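Operators wanted for a study of hand-held gripper demonstrations on soft goods

Arnov, Manipulation Data Group
Posted June 5, 2021

We are recruiting adults to record manual handling tasks with an instrumented gripper. The study is part of Pledeck, a project on how robot arms can be taught to handle fabric and cable from human demonstrations. No robot is operated by participants. Each operator holds the gripper, carries out the task as instructed, and the wide-angle camera on the tool stores the view along with the tool's motion.

Background

Policies trained on rigid objects do poorly when the object has no fixed shape. In our first series, a policy trained on 900 demonstrations by staff reached 84 per cent success on printed fabric with nothing lying on it, and well under that once cables lay across the cloth. We attribute part of the gap to the operators. Staff know where the camera loses sight of the fingers and adjust their wrists to suit. The second series will use operators with no such habit, and will record cloth and cable together. 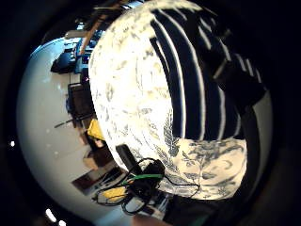
Raimonds Rimkutė has objected that cable and cloth ought to be recorded separately first, as a failure on the combined task can't be assigned to either one. The point is noted in the protocol. A short block of cable-only trials now comes before the combined block, and the two are scored on separate sheets.

What the work involves

A session lasts 90 minutes, breaks included. You will attend 2 sessions. In the first you learn to open and close the gripper at an even speed and to keep the working area in view. In the second you carry out the recorded trials. These consist of lifting a single cable clear of a bundle, moving a connector from one part of the cloth to another, and drawing a fold of fabric flat without dragging the cables along.

Trials are recorded in an ordinary working room. Desks, chairs and ceiling lights are left as they are, and the background is kept in the training data.
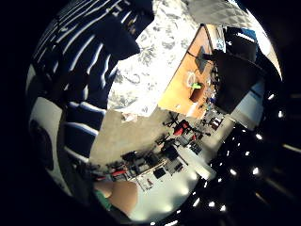
Approach paths are not prescribed. You may come at the object from any side and may turn the wrist as far as is comfortable. If a grasp fails, carry on and try again; failed grasps are labelled afterwards and are used in training. Please do not stop the recording yourself.

The measure of interest is the difference in policy success between staff and non-staff demonstrations, with the number of trials held equal. Your own speed is logged but is not reported by name.

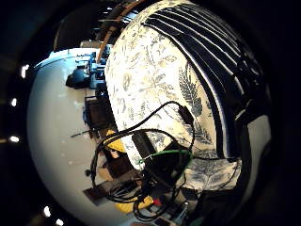

Who can apply

You should be 18 or over, have normal or corrected sight, and be able to hold a light tool at chest height for several minutes at a time. Left-handed operators are welcome. People who have worked with Arnov on an earlier recording cannot take part in this series. Experience with robots is not needed, but please state it if you have any.

Payment and data

Payment is made per session and is not tied to the number of successful trials. Travel within the city is refunded against a ticket. Hands, sleeves and parts of the room will appear in the recordings. Sound is not recorded. You may withdraw your recordings at any time before the data set is closed in September.

How to apply

Write to Vimala Kotian at the Pledeck desk, giving your preferred hand, your general availability and any experience as above. Questions about the protocol go to Xiomara Esposito. Successful applicants will be sent the consent form and the task sheet before the first session.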